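Site Visit: Brennan Yard, Wokness – Ground Lease, Parcel Terms and Building Condition

The tour started at 8 on a Sunday, when the loading docks at Brennan Yard are shut and the ground floor can be walked without an escort. The property is a former freight depot on the east side of Wokness, converted to mixed office and light commercial space by Brasby, which owns the building but does not own the land under it. The land belongs to Irkedon. The visit was set up for lenders and prospective subtenants, and most of those present had read the lease abstract beforehand. These notes cover the structure of the deal first and the physical condition second, which was also the order of the day.

Land and lease

Irkedon bought the fee interest before the conversion and leased the ground back to Brasby on a long term. The initial term runs to 2037. Brasby holds two extension options, each exercisable by written notice no later than 12 months before expiration, provided there is no uncured monetary default on the notice date. The options are the part of the document that drew the most questions. A leasehold mortgage with a maturity close to 2037 depends on the first option being exercised, so the lender needs either a covenant from the borrower to exercise or the right to exercise on the borrower's behalf. The lease grants the second. It is in the leasehold mortgagee article and not in the option article, and two people in the room had missed it.

Base rent steps up on a fixed schedule during the initial term. There is no inflation index and no participation in gross revenue. On extension, rent resets to a percentage of land value, with the land appraised as if vacant and unencumbered but limited to its current use. That last limitation matters. Wokness rezoned the blocks to the north for residential towers, and an appraisal at highest and best use would produce a very different number. Irkedon's representative described the use restriction as a negotiated point and said the fixed steps in the initial term had been set with it in mind.

The reset has a floor, equal to the rent payable in the final year of the preceding term. It has no cap. For underwriting purposes the absence of a cap leaves the extension period hard to model, and the lender group asked whether Irkedon would consider a collar. The answer was that it could be discussed as part of a recapitalization and would not be discussed separately.

Mortgagee protections

The leasehold mortgagee article is reasonably complete. It provides for:

Notice of default to any recorded leasehold mortgagee at the same time as notice to the tenant.
A separate cure period after the tenant's own cure period ends, longer for non-monetary defaults that require possession.
A new lease on the same terms and with the same priority if the ground lease is terminated or rejected in bankruptcy.
No amendment, surrender or voluntary termination without mortgagee consent.

Casualty proceeds above a threshold go to a depositary chosen by the mortgagee. Below it, they go to the tenant and must be applied to restoration. Condemnation awards are split, with the landlord receiving the value of the land subject to the lease and the tenant receiving the remainder. The fee is not subordinated to the leasehold debt and Irkedon stated that it will not be. Any mortgage on the fee must be subordinate to the ground lease, and the title report handed out on site showed no fee mortgage of record.

One gap was noted. The estoppel clause requires the landlord to deliver a certificate within a set period after request but gives no remedy if it fails to do so. A deemed-estoppel provision would be the usual fix. Brasby has asked for one.

Walk-through

The building is a long two-story masonry block with a steel-framed addition at the south end. The ground floor is divided into bays that follow the old dock spacing. Demising walls between bays are non-structural and can be moved at the tenant's cost with landlord's consent, where "landlord" in the subleases means Brasby and not Irkedon. Irkedon's consent is needed only for work that affects the exterior walls, the roof structure or the footprint.

Eight bays are leased. The others are in shell condition with power brought to a panel and capped plumbing at the rear wall. Clear height in the bays is good, although the sprinkler mains drop below the beams near the center corridor and reduce it there. Anyone planning a mezzanine should take measurements at the mains and not at the bay front.

Brasby is responsible for all repairs, including structural ones, under the ground lease. It passes through non-structural costs to the subtenants on a pro rata basis. Roof replacement is treated as a capital item and amortized over its useful life, with only the annual portion passed through. A subtenant whose term ends before the amortization period does not pay the balance.

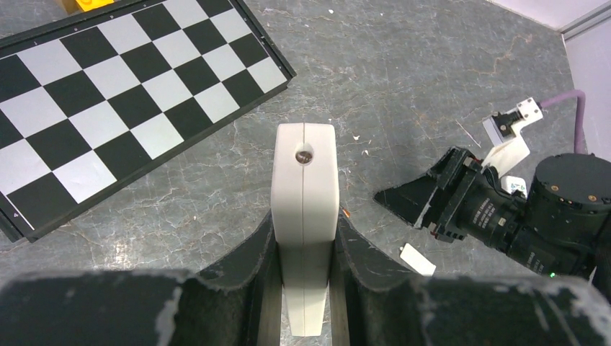 Black-and-white checkered panel in a raised black frame, on a gray veined surface.

The upper floor is office space, reached by two stairs and one elevator. The elevator is original to the conversion and is under a service contract that renews yearly. The floor plates are deep, and the interior third gets little daylight. Brasby has priced this into the asking rents by applying a lower rate to interior suites. Load factor on the upper floor is higher than on the ground floor because the corridor, restrooms and elevator lobby are all allocated to it. Prospective tenants comparing the two floors should compare usable area, as the rentable figures will mislead.

Mechanical systems are split. The ground floor bays have individual rooftop units, each metered to the bay. The upper floor runs on a central system installed with the addition, and tenants pay for it by area with a surcharge for after-hours use. The control room was open, and the maintenance log on the desk was current. Filter changes and belt replacements were entered with dates and initials.

Parking and access

The parking lot holds 200 cars. Half of the lot sits on the leased parcel and the other half on an adjoining strip that Irkedon owns and licenses to Brasby. The license is revocable on notice once the initial term expires, even if the first extension is exercised. This was the least satisfactory finding of the visit. The zoning approval for the conversion was issued on the basis of the full lot, and losing the strip would put the building below its required parking count. Brasby's position is that the approval would be treated as legally nonconforming. No written opinion to that effect was available. A lender should ask for the strip to be brought into the leased premises, or at minimum for the license to be made coterminous with the ground lease.

Access from the street is by a shared drive on the north line. A recorded easement benefits the parcel and runs with the land. The drive was resurfaced recently at shared cost under a maintenance agreement recorded with the easement. Trucks enter from the same drive, and the turning radius at the south end is tight for anything longer than a standard delivery vehicle.

Environmental

A Phase I report was available for review in the ground floor meeting room. It lists the former fueling area at the southeast corner as a controlled condition, with a cap in place and a use restriction on the deed. The restriction bars residential use and excavation below a stated depth. Under the ground lease, conditions existing at commencement are Irkedon's responsibility and later ones are Brasby's. The baseline report that separates the two is attached as an exhibit – it should be read together with the Phase I, as the sampling locations differ.

Economics

Brasby used the sale of the land to retire its acquisition loan and fund part of the conversion. The remaining cost was covered by a leasehold mortgage and equity. Ground rent is paid ahead of debt service, so coverage has to be calculated after ground rent. The sheet given to visitors showed coverage both before and after. Only the second figure is useful to a leasehold lender.

Subtenants have a simpler question, which is whether their lease survives a ground lease default. Irkedon will grant nondisturbance to subtenants above a minimum size and with rents at or above a stated schedule. Smaller tenants do not qualify automatically and must ask. The form of agreement is an exhibit to the ground lease, and Brasby's leasing office will send a copy on request.

The tour ended at noon in the south parking lot. Follow-up questions on the lease are to be sent to Brasby in writing, with those on the reset appraisal and the parking strip copied to Irkedon.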